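Dryer Vents and the 2 a.m. Phone Call

From the Engate Appliance Service newsletter, March

We get more calls about slow dryers in March than in any other month, and most of them have nothing wrong with the dryer. The heater works, the drum turns, the thermostats test fine. The trouble is in the duct behind the machine or in the wall, and the customer has usually been quoted for a heating element by the time we see it.

The latest one was a Plerkurora vented electric, five years old, in a townhouse off Bellamy Road. The complaint was two full cycles to finish one load. On the last one the machine quit partway through and would not restart, and the owner left us a message at 2 in the morning. By the time we arrived it ran again. A dryer that stops and then comes back after it cools off is almost always tripping on heat, so we went to the vent first.

Behind the machine was white vinyl flex hose, the kind with the wire spiral in it. It should not be on a dryer at all. The installer had left the full length on and pushed the machine back against it, so the hose was flattened in one place and sagging in another. The sag was full of lint. Past the wall the duct was rigid metal, which is right, but the hood outside had a screen on it and the screen was closed over with gray felt.

We took out the vinyl, cut the screen off the hood, brushed the wall run from both ends and put in a short piece of rigid duct with one elbow. The machine went back in with enough room to stand clear of it. The bill was $100 for the visit plus the duct and clamps. The owner had been told to expect $800 for a new dryer.

If you want to check your own before calling, do this. Run the dryer on high with nothing in it and go outside to the hood. The flap should stand open and you should feel a strong stream of air. If the flap barely lifts, shut the machine off, unplug it and pull it out. For a gas dryer, leave the pulling out to someone who knows how to handle the gas line. Look for vinyl or thin foil hose, kinks, and screws run through the duct joints from outside. The screw points catch lint. Use clamps or foil tape instead, and never the gray cloth duct tape.

The lint screen needs attention too. Dryer sheets leave a film on the mesh that you can't see. Hold it under the faucet. If water pools on it, scrub it with dish soap and a soft brush, then let it dry before it goes back in.
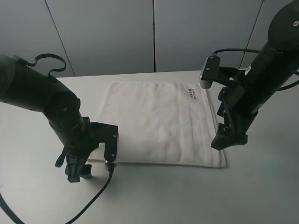
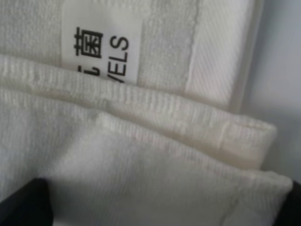
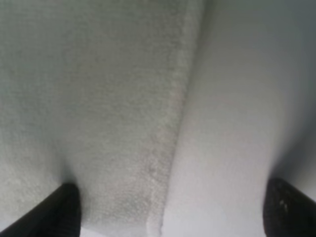

Moisture sensors are the other half of the slow dryer complaint, and the half that sometimes is the machine's fault. On most models they are two metal bars inside the drum opening, near the lint screen. Damp clothes touch both bars and the control reads it. When the bars get coated with softener film the reading goes off, and the cycle may end early with the load still damp. Wipe them with rubbing alcohol on a cloth. Mixed loads fool them as well. Thin shirts dry long before white terry towels do, and the control may shut off on the strength of the shirts, so wash and dry towels as their own load. Go easy on the softener with terry - it builds up in the loops and they soak up less.

If the vent is clear, the bars are clean and a towel load still comes out wet on a timed cycle, then it is time to test the heater and thermostats. We carry the Gultgate replacement thermostats on the truck. Ask for part 3772 when you call, and have your model number ready. It is on the sticker inside the door opening.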